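Washing and folding cotton tea towels

Updated 2023-04-18 by Sepehr Taheri

New tea towels don't dry dishes very well. Most are sold with a finish on the cloth that keeps them smooth in the packet and stops them taking up water. A couple of hot washes will clear it.

What you need
Washing powder, without softener
White vinegar
An iron, if you like a sharp crease

Step 1. Soak the towels overnight in cold water with a cup of vinegar. Keep dark colours in a separate bucket the first time, as greens and reds can run.

Step 2. Wash at 60 degrees if the label allows it. Plain white cotton can go up to 90. Leave out the softener, which coats the fibres and puts you back where you started.

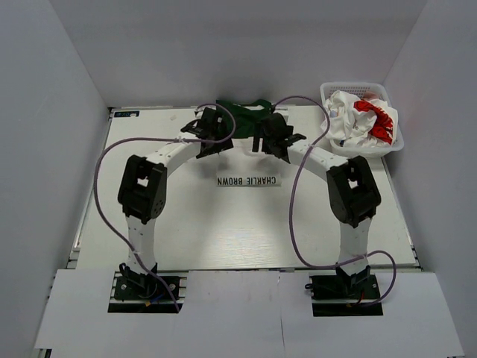 Step 3. Wash again, this time with half the powder. After two washes, drip a little water on a corner. It should sink in straight away. If it sits in a bead, run a third wash.

Step 4. Pull each towel square while it is still damp, then hang it by the short edge. Towels dried over a radiator go stiff, and a tumble dryer will shrink the hems before it shrinks the middle.

Folding
Lay the towel flat with the long side towards you. Fold it in half from left to right and smooth it from the fold outwards. Fold in half again the same way, then bring the bottom edge up to the top. A towel 47 cm wide folded like this will stand upright in a kitchen drawer. 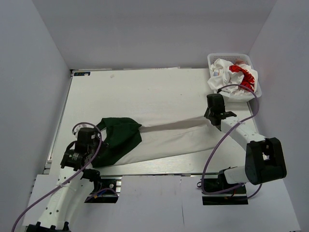 A pale, flat surface with two robot arms.

Stained towels
Tea and coffee usually come out with an hour's soak in warm water and soda crystals. For grease, rub in washing-up liquid before the wash. Turmeric fades on a sunny line, though it can take several days.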